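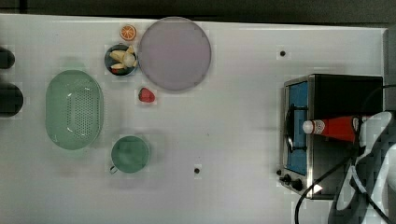 Ticket subject: Inventory sync keeps doubling my stock counts
Opened by: Oliwia Żak
Product: Kalanar store add-on
Status: Solved (see last entry)

Hi all! I run a little online toy shop, mostly pretend kitchen stuff, and I've been on Kalanar since the spring with hardly a hiccup. Then I updated the add-on on my lunch break and my stock went bananas. Every time the sync runs, anything I've edited by hand gets added on top of itself. I had 2,000 of one item showing when I'd typed in half that, and customers can order all of them!

What I've tried so far:
Logged out and back in. No change.
Cleared the cache (both the browser and the one under Tools). No change.
Turned the sync off, fixed the numbers, turned it back on. Looked great until the next run, then doubled again.

I'm on the regular plan, one warehouse, Flenby theme. I don't get any error message, just a cheerful green check mark -- kind of insulting at this point.

Reply from Kacper Sowa, support
Hi Oliwia, sorry for the mess. Could you go to Settings, then Locations, and tell me what's listed there? Please leave the sync off for now so nobody orders stock you don't have.

Oliwia Żak
Sync is off. Under Locations I've got "Main" and then "Main" again. I swear I only ever made one! The second one has no address on it. Can I just delete it? I'm scared to touch anything, I have orders going out at 3 and my label printer is already in a mood.

Kacper Sowa
Don't delete it yet, please. The update made a second copy of the location for shops that were moved over from Grernel. Did you come from there?

Oliwia Żak
Yes! I moved everything over in October, the whole product list in one file. My old export is still on my laptop if that helps.

Kacper Sowa
Keep the export, but you won't need it for this. Open the second Main (the one with no address), choose Merge, and pick the first one. When it asks about quantities, choose "Keep target," not "Add." Then run one manual sync before you switch the automatic one back on.

Oliwia Żak
Okay, did the merge and ran the sync 2 times to be sure. Numbers stayed put both times! I also fixed the handful of items that were still wrong from before -- tedious, but done. Automatic sync has been on all afternoon and everything still matches my spreadsheet. Thank you so much, Kacper, you can close this one.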